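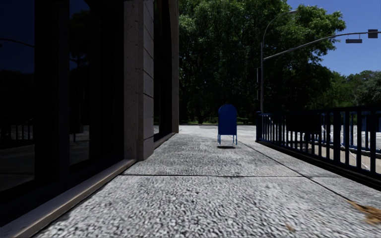 Maham Awan wrote back on the first draft of this ad that it made the planner sound finished, and it's nowhere near finished, so please say that up front. Fine. It isn't finished. That's the job.

Planning & Control Engineer, Sidewalk Navigation
Jundis – full time, on site three days a week, rest wherever

We write the software that gets small delivery robots down a sidewalk and over the street. No hardware made here. Our stack is called Dalel: local planner, controller, semantic costmap, plus the sim tooling everyone leans on and no one has time to fix. Most of your first months will be in simulation. City blocks, railings, mailboxes, curbs, crossings, the usual.

What's on the desk right now
- Local planner clips its own safety margin when an obstacle sits out in the open with a fence on one side. It picks a side, changes its mind, picks again. Needs hysteresis or a better cost, you tell us
- Costmap labels thin things badly. Legs, posts, balusters
- Crosswalk behavior. Where to line up, when to commit, what to do if the heading estimate drifts halfway over
- Regression suite is 193 scenarios and takes 45 minutes. Want it on every merge, so it has to get faster
- Replay viewer (Jilis). Works. Ugly. Crashes on long logs

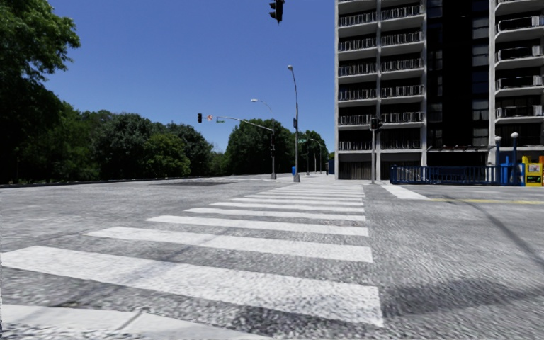

Crossing scenario in the simulator, zebra crosswalk and signals ahead.

Crossings are where we need the most help. The stripes are easy to segment up close and turn to mush farther out, so the planner gets a good line for the first few meters and then guesses. Shadows on the asphalt dont help. We have 1145 logged sim runs with ground truth and nobody full time on them. If you like digging through failures this is a good pile.

You should have
- Solid C++, decent Python
- Shipped or seriously worked on a planner or controller (MPC, lattice, sampling, whatever – be ready to argue for it)
- ROS 2, or something close enough that you'd pick it up
- Patience with flaky tests

Nice to have: GPU rendering, learned perception, any time spent on sim-to-real. A degree is fine, no degree is fine. We read code first.

Team is 3 engineers, you'd be number four. You would report to Maham. Code review is quick and pretty blunt. On-call is light, mostly the nightly sim farm falling over.

To apply: send a resume, a link to something you wrote, and a short paragraph on a planner bug you chased and what it was in the end. No cover letter please. Applications close Friday, August 22, 2025. Two calls and one paid take-home, half a day, on a real scenario from our suite. Start date is flexible but we'd want you in well before the December release.

Recruiters – no thanks, we're doing this one ourselfs.

Print this page | E-mail this job

Related openings
Simulation Tools Engineer, Jundis
Perception Intern (winter), Jundis
Motion Planning Contractor, Nwachukwu Robotics
Test Infrastructure Engineer, Nwachukwu Robotics

Contact | © 2025 Jundis | Back to top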